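Why I Still Wrap Presents Badly and on Purpose

My sister-in-law sent me a link last week to a store called Prellico that will wrap anything you order for an extra 6 dollars. You pick the paper, you pick the bow, you type a message and somebody (or something) prints it on a card. She thought I'd love it. I did click around for a while, I'll admit that, and the bows are gorgeous. But I closed the tab and went to look for my scissors, and I've been grumpy about it ever since, so you get to hear why.

I grew up in a house where wrapping was the big event of December. My mother cleared the dining table on a Monday night and it stayed cleared until the last box was done. We ate on our laps for days! Everybody got a turn at the table with the door shut, and you could hear the tape screeching from the hall and try to guess how big your thing was. I can't remember half of what I got in those years. I remember the screeching perfectly. 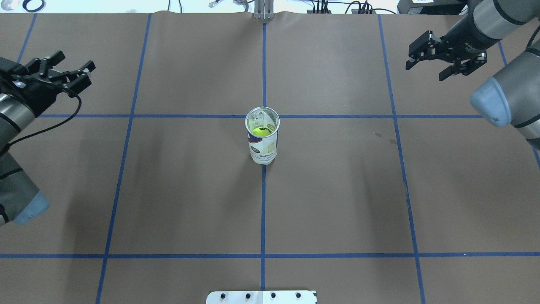 So what do I want from a wrapped present? Mostly I want to be able to tell that a person stood there and fought with it. The lumpy corner, the strip they had to patch in when the sheet came up short, all of that. And I don't think you need the shiny stuff to do it, either. Plain brown paper with blue tape run across it in big boxes looks terrific to me, crooked lines included, and I'd put that up against any foil with snowmen on it. Brown paper goes with every season, so you can buy one roll and be set for birthdays, weddings and the neighbor's new baby.

People tell me it's a waste of time, and a waste of paper too. The paper part I take seriously. I save the big pieces and iron them (low heat, no steam), and I've had the same sheet come back to me from my cousin two years running. The time part I just don't buy. We all find an evening for a show we don't even like that much.

There's a gift shop over in Dindlow that used to have a wrapping table in the back where you could use their paper for free, as long as you did the folding yourself. It was always packed in November, with grown adults elbowing each other over the one good pair of scissors. They've swapped it for a counter where you drop your things off and come back in an hour. It's very efficient and the corners are beautiful. I went once, and I spent the hour in my car eating pretzels.

Anyway, my sister-in-law's birthday is coming up. She's getting a lamp, and it's a terrible shape, and I've already bought the tape.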